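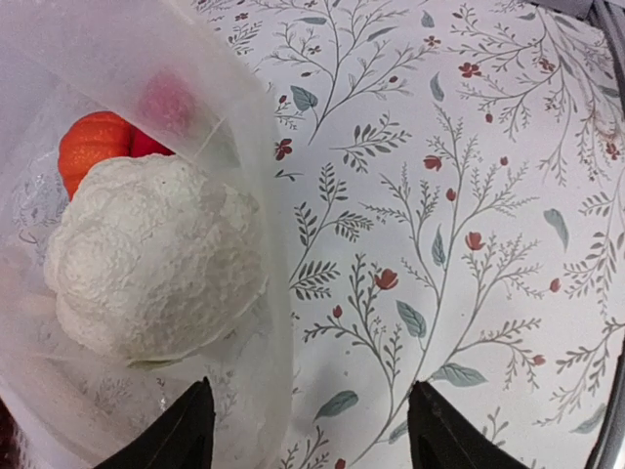 Maintenance should come out of run time, on the schedule, in ink

4 Feb 2025

I look after a two-arm cell at Killier. It sorts and moves plastic vegetables between containers, all day on most days, and the people who use it care about how many good runs they get out of it. So do I. But I have come to think that the way most labs our size look after a cell like this is wrong, and that it costs them more runs than it saves.

The usual way is to fix things when they break. The arms are fairly cheap, the parts are on a shelf, and a joint swap takes less than an hour if you have done it before. Put that way it sounds reasonable. Why stop a working machine?

My answer is that a cell like ours hardly ever breaks cleanly. It drifts. A base plate works loose by a quarter turn of one screw and the arm starts landing a few millimeters off. A wrist camera gets bumped and points a hair to one side. The arm still moves, the recording still saves, and the log says everything is fine. In June we threw out 220 runs because the right wrist camera had shifted on its bracket and we didn't catch it until someone tried to use the data. Nothing had failed. We had 1,867 runs in that set before the cut, and the ones we lost were the newest, made by our best operators.

After that I started a morning check. It takes 14 minutes. I bring both arms to a fixed rest pose, look at each wrist view against a saved one, put a wrench on the base bolts, and open and close each gripper ten times while listening. Then I write it down in a paper notebook that stays with the cell. We tried keeping the notes in Gamach with the rest of our tickets, and people filled in the form from their desks.
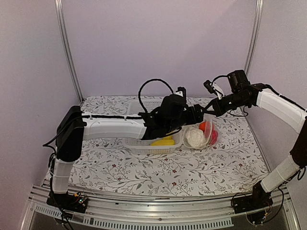

The table counts too

Most of the arguments I have had are about things that aren't the robot. The cloth, for one. We put a printed cloth on the table because a bare top made every run look the same, and I was told that checking a tablecloth is not maintenance. I disagree. A cloth that creeps toward one side takes the containers with it, and a fold under a basket makes it rock when a gripper touches the rim. I smooth it and clip it every morning. When it gets washed, it goes back on the same way around.

The same goes for the walls. Ours are plain and pale, and I wipe them. A smudge at elbow height means an arm has been reaching farther than it should, and I would like to know that before the arm finds the wall at full speed. 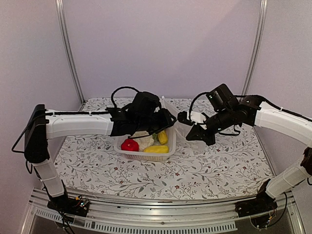
Cable routing is where I would spend the first day on any new cell, before calibration and before anyone records a thing. The arm kit from Zein came with a sheet showing the cable pulled snug, and I think that is bad advice. A snug cable is fine until the wrist rolls, and then it pulls on the connector every time. On our left arm the cable runs along the top of the long white link under small white ties, and then it stands up in a loop over the wrist. The loop looks untidy. Visitors have offered to tie it down – please don't. When the two grippers work close together over the basket, the wrists need that slack, and I would much sooner watch a loop for snags than replace a connector.

There is a fair case against all this. An operator who has booked the cell doesn't want to wait while I listen to a gripper, and over a year those minutes add up to real days. The people who run the Wutudex cell down the hall skip the check and claim they are ahead of us. Maybe they are. They also recalibrate in the middle of sessions, and I don't see those hours counted anywhere.

What I am asking for is small. Put the check in the booking calendar as its own slot, ahead of the first operator, and stop letting people trade it away when a deadline is close. The weeks with deadlines are the weeks the cell runs longest, and those are when the screws come loose.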